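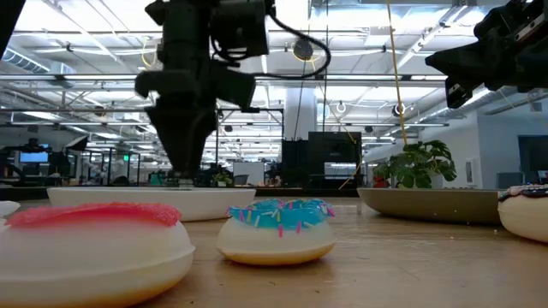

町議会に請願を出したいのですが、紹介議員が見つからない場合はどうすればいいですか

くらしと行政の相談板 > 議会・選挙 > 請願・陳情

Manee Thammasiri
投稿:2022年8月

フルトモント(Fultmont)町に住んでいます。ラーラード(Lalard)地区と町の中心部を結ぶ巡回バスの減便について、町議会に請願を出したいと考えています。

5月に町から減便の方針が発表され、地区の有志で署名を集めました。今のところ400筆あります。用紙には氏名と住所を書いてもらい、印鑑は押してもらっていません。

議会事務局に電話で確認したところ、請願には紹介議員の署名か記名押印が必要だと言われました。そこで地区選出の議員2人に連絡しましたが、1人は「会派として減便に賛成しているので紹介はできない」、もう1人は返事がありません。メールを送ってから3週間たちます。

伺いたいのは次の点です。

・地区と関係のない議員に紹介を頼んでもよいのか。
・紹介議員がいないまま陳情として出した場合、扱いはどのくらい変わるのか。
・署名用紙の表題を「請願署名」としてしまったが、陳情に切り替えたら集め直しになるのか。
・特定の党の議員に頼むと、署名してくれた人から苦情が出ないか心配している。

最後の点がいちばん気になっています。署名してくれた人の中には、いろいろな党の支持者がいます。集めるときに「政党とは関係ありません」と説明して回ったので、野党の議員の名前だけが載るのは約束と違うと思われそうです。次の定例会は来月で、あまり時間がありません。

Kittipong Kongkaew

隣のイェンスク(Yensuk)町で、以前に請願を2回、陳情を3回出しました。町ごとに会議規則が違うので、細かいところは事務局で確かめてください。わかる範囲で順に書きます。

紹介議員は、その議会の議員であれば誰でもかまいません。地区選出という言い方をしますが、町議会の選挙が町全体で一つの選挙区なら、制度上はどの議員も町全体の代表です。私のときも、住んでいる地区とは反対側の議員に頼みました。その人は交通の問題を何度か一般質問で取り上げていたので、話が早かったです。議会だよりの一般質問の欄をさかのぼって、バスや高齢者の移動について質問している議員を探すといいと思います。会議録が検索できる町なら「巡回バス」で調べれば名前が出てきます。

請願と陳情の違いは町によってかなり差があります。請願は紹介議員がいて、形式が整っていれば委員会に付託され、本会議で採択か不採択かが決まるのが普通です。陳情は、請願と同じように審査する議会もあれば、写しを議員に配って終わりの議会もあります。イェンスクでは、町内の住民が出した陳情は委員会で審査されますが、郵送で届いたものは配付だけです。同じ陳情でも持参か郵送かで扱いが変わるので、ここは必ず聞いてください。聞き方は「陳情は委員会付託になりますか、それとも配付のみですか」で通じます。

署名用紙の表題については、事務局の判断になると思います。私のときは表題が「要望署名」でしたが、請願書に添付する参考資料として受け取ってもらえました。請願者の連名として扱うなら形式をうるさく言われますが、代表者を1人立てて、ほかの署名は添付とするのであれば、集め直しを求められることは少ないはずです。その場合、請願者の数は「代表者ほか何名」と書けるところと、書けないところがあります。署名用紙の上部に書いた趣旨の文章と、請願書の本文が食い違わないようにしてください。用紙に「減便の撤回」と書いてあるのに請願書で「増便」を求めると、そこを突かれます。

党の件ですが、紹介議員は複数いてもかまいません。会派の違う議員に並んでもらうのがいちばん無難です。与党系の会派から1人でも入っていれば、党派の話にはなりにくいし、委員会での採決の見通しもよくなります。「減便の撤回」だと会派の方針に反して紹介できない議員でも、「減便の前に住民説明会を開くこと」なら乗れる場合があります。断った議員がどこに引っかかっているのか、一度聞いてみる価値はあります。返事のない議員にはメールだけで済ませず、電話をするか、議会事務局に伝言を頼んでください。議員のメールアドレスは、公開されていても本人が見ていないことがよくあります。

締め切りも確認してください。うちの町では定例会の開会日の5日前、それも正午までで、それを過ぎると次の会に回されました。土日を数えるかどうかでもめたことがあるので、日付と時刻で教えてもらったほうが確実です。

Natalie Ackroyd

陳情は出しても無駄だと思います。うちの自治会も出しましたが何も変わりませんでした。町長に直接会うか、次の選挙で減便に反対する人に入れたほうが早いです。地元の新聞に投書するという手もあります。

Adelino Aguiar

ムリク(Mullik)町の議会事務局に勤めていました。今は退職しています。受け付ける側の立場から、Kittipongさんの書き込みに補足します。

まず、紹介議員になることと、請願の内容に賛成することは、理屈の上では別に論じられることもあります。ただ、実務では紹介議員は趣旨に賛成しているものとして扱われ、委員会で説明や答弁を求められることもあります。ですから「名前だけ貸してください」という頼み方はしないほうがいいです。請願書の案を見せて、この文面で紹介できるかどうかを尋ねてください。直してほしいと言われた箇所は持ち帰り、署名用紙の趣旨から外れない範囲で検討するのがよいと思います。

署名した方への説明ですが、請願書の表紙には紹介議員の氏名を書きますが、所属政党まで書く様式は私は見たことがありません。会派名は議会だよりに載ることがあります。苦情が心配であれば、提出の前に、紹介議員が誰になったか、ほかにどの会派に依頼したかを紙1枚にまとめて、代表者の名前で配っておくとよいでしょう。全会派に同じ文面で依頼したという記録が残っていれば、後から聞かれても答えられます。依頼した日と返事の内容は控えておいてください。

署名簿そのものについては、受け付けの際に次のところを見ていました。

・住所が番地まで書かれているか。
・「同上」や「〃」で省略していないか。
・同じ筆跡が家族の範囲を超えて続いていないか。
・用紙ごとに趣旨の文章が入っているか。

最後のものは見落とされがちです。署名欄だけのページを継ぎ足した用紙は、何に対する署名なのかわからないため、私のいた事務局では数に入れませんでした。印鑑の要否は町の規則によります。代表者だけ押印または自署で、ほかの方は不要という町もあります。

提出の前に、請願書の案を事務局に一度見せてください。締め切り当日に持ってこられると、件名の直しひとつでも間に合わないことがあります。事務局は内容の良し悪しには口を出しませんが、形式の相談には応じます。件名は短く、求める事項は箇条書きにして、理由は別に書くと審査しやすくなります。求める事項が複数あると、一部だけを採択できる議会と、全部まとめて採決する議会があるので、これも事前に聞いておくとよいです。

それから、採択されても町に法的な義務が生じるわけではありません。議会の意思として町長に送付され、処理の経過と結果の報告を求めることができる、というところまでです。報告を求めるかどうかも議会が決めるので、委員会で紹介議員から一言触れてもらうよう頼んでおくといいでしょう。

Natalieさんの言われる町長との面会は、請願と並行してできます。どちらかを選ぶ必要はありません。

Manee Thammasiri
追記

みなさん、ありがとうございます。事務局に聞いたところ、フルトモントでは陳情は配付のみで、委員会では審査しないそうです。ですので、請願で進めます。

署名用紙は参考資料として添付すれば、そのまま使えるとのことでした。用紙を確認したら、趣旨の文章が入っていない継ぎ足しのページが2枚ありました。その分は書いてくれた方にもう一度お願いに行きます。

紹介議員は、会議録でバスの質問をしていた議員に電話をして、文面を見てもらうことになりました。返事のなかった議員にも事務局から伝言をお願いしてあります。断られた議員には「説明会の開催」を加えた案を持って、もう一度聞きに行くつもりです。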